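Werkstattbuch Farbküche, Juni, vormittags

Kasein, Fortsetzung

Quark über Nacht abgetropft, Tuch war zu grob, die Hälfte hing in den Maschen. Nächstes Mal das Leinen nehmen, liegt im Schrank unter den Sieben. Ausgedrückt, gewogen: 671 g. Mehr als gedacht, also entweder guter Quark oder noch zu viel Molke drin. Vermutlich Molke. Mit Sumpfkalk aufgeschlossen, erst stur gar nichts, dann auf einmal glasig und zieht Fäden. Geruch ok. Durchs feine Sieb, trotzdem Klümpchen, nochmal durch.

Pigment: das rote Eisenoxid von Drinano, neuer Sack. Ist blauer als der alte, sieht man schon trocken auf dem Spachtel. Angeteigt mit wenig Wasser, stehen lassen. Nicht gleich ins Bindemittel rühren!! Letztes Mal gemacht, ganze Wand gesprenkelt, und der Kunde hats natürlich gemerkt.

Kofi Tsikata hat angerufen wegen Gornov, die wollen das Treppenhaus doch dunkler. Rot bleibt, aber »tiefer«. Was heißt tiefer. Hab gesagt, er soll einen Aufstrich mitbringen oder ein Stück Stoff, irgendwas, mit Worten komm ich da nicht weiter. Er meint, schwarz abtönen. Will ich nicht, wird mit Kalk drin sofort grau. Eher gebrannte Umbra, eine Spur. 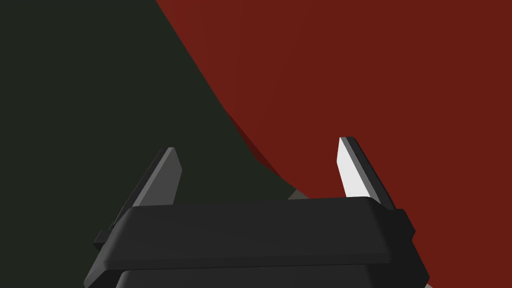
Aufstriche auf Gipskarton, grundiert mit Kalkkasein mager. Erster Strich mit der breiten Bürste, kreuzweise. Deckt schlecht, Fahnen. Zweiter Auftrag nach dem Mittag, deutlich besser, aber man sieht jeden Ansatz. Für ein Treppenhaus mit Streiflicht von oben taugt das so nicht. Ziel wäre schon die Fläche wie das große Rot im Bild hier, matt, glatt, keine Zeichnung drin, kein Bürstenschlag. Auch das fast schwarze Grün daneben wäre für den Sockel zu überlegen, das macht das Rot von allein tiefer und ich muss gar nichts abtönen. Kofi zeigen. Bürste also weg, mit der Kurzhaarrolle probiert: gibt Orangenhaut, auch nix. Am besten war noch die weiche Streichbürste, sehr nass gearbeitet, von oben nach unten verschlichtet. Dauert halt.

Mischung, die jetzt gilt (Eimer mit dem blauen Deckel):
Kaseinleim wie oben, 1 Teil
Wasser, 1 Teil, nicht mehr, sonst kreidets
Pigmentteig bis es deckt, vorher abwiegen und AUFSCHREIBEN
Leinöl tropfenweise, nur beim letzten Anstrich

Für die Umbra auf 100 g Pigment trocken 2,915 g zugegeben. So krumm, weil die kleine Waage das angezeigt hat und ich nicht wieder rauskratzen wollte. Ton ist gut, wärmer, nicht schmutzig. Bleibt so. Beim großen Ansatz bitte wirklich hochrechnen und nicht nach Gefühl, sonst haben wir im Treppenhaus zwei verschiedene Rots übereinander.

Leinöl: von Asante, das helle. Mit zu viel Öl fängt die Fläche an zu speckeln, glänzt in Flecken, vor allem wo der Untergrund dichter ist. Feld ganz rechts auf der Platte, nicht nachmachen. Ganz ohne Öl wischt es sich am Ärmel ab. Dazwischen liegt irgendwo die Wahrheit, heute nicht gefunden.

Nachmittag. Wischprobe mit trockenem Lappen auf dem oberen Feld, kaum Abrieb. Mit feuchtem Lappen ja, deutlich. Muss erst durchtrocknen, nochmal in ein paar Tagen. Kante am Abklebeband unsauber, das Band von Cavport zieht den Anstrich mit ab wenn man es zu lange drauflässt. Also abziehen solange noch nass. Steht bestimmt schon dreimal in diesem Buch. 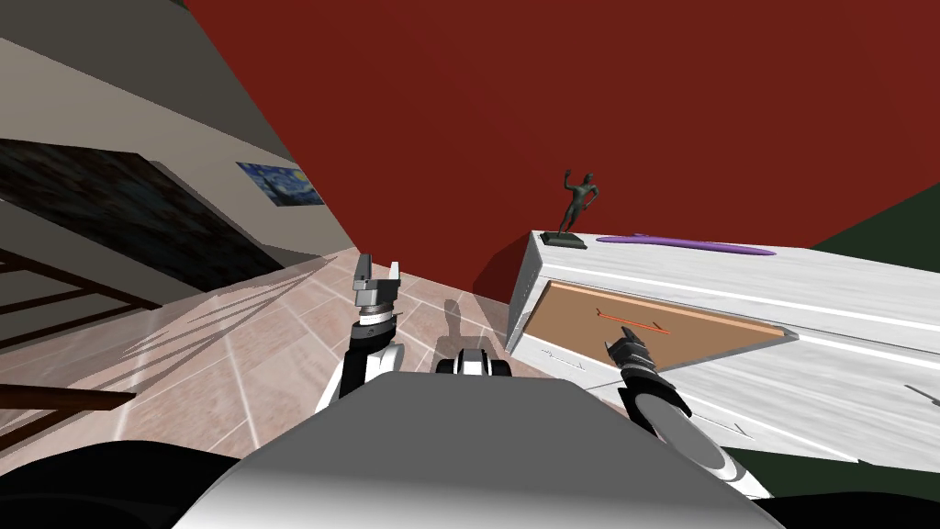 Nochmal zum Trocknen: Fenster zu lassen, kein Heizlüfter. Unter Zugluft reißt der zweite Auftrag, feine Risse wie Krakelee, an der kleinen Probeplatte schon passiert. Wer abends als letzter geht, bitte auch die Tür zum Hof. Platten nicht stapeln, auch nicht mit Leisten dazwischen, die drücken sich durch.

Der angerührte Leim hält im Kühlschrank vielleicht bis übermorgen, danach kippt er. Den Rest aus dem grauen Eimer hab ich entsorgt, hat gestunken. Nicht in den Ausguss, der Kalk setzt sich im Siphon ab und dann haben wir das Theater wieder.

Offen:
– Sockelton mischen, Chromoxidgrün mit Rebschwarz, kalkecht prüfen
– bei Drinano fragen ob der alte Rotton noch lieferbar ist
– Leinen waschen, ohne Weichspüler
– Kofi wegen Termin bei Gornov, vorher muss das Gerüst stehen
– Etiketten für die Eimer, wasserfest diesmal

Handschuhe M sind alle. Hab die L genommen, reingelaufen, Finger sind jetzt rot.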